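3.2 Planning the equipment order

1. List the tasks for the first 36 sessions. Floor work with a broom and dustpan needs one pair of hand-held grippers per operator.
2. Order jaws separately. Kassa jaws do not fit Mavel bodies.
3. Enter 1,251 in the budget line for each pair, plus 1,000 for spares - markers included.

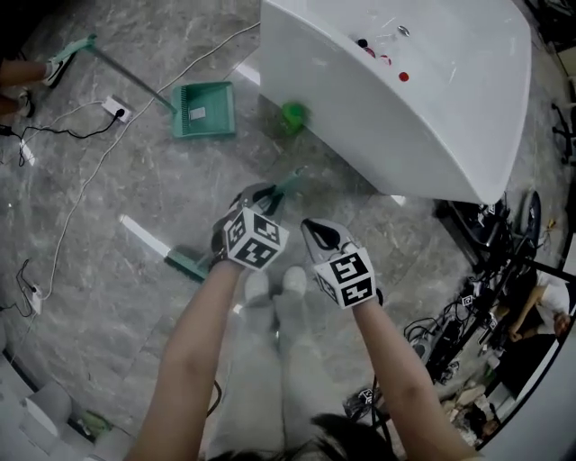 4. Allow two power strips per work area and add cable covers to the same order.
5. Send the completed form to Rafail Karras for approval.

Note: Prices are fixed until September.

CAUTION: Do not order replacement marker cubes in mixed sizes. Calibration will fail.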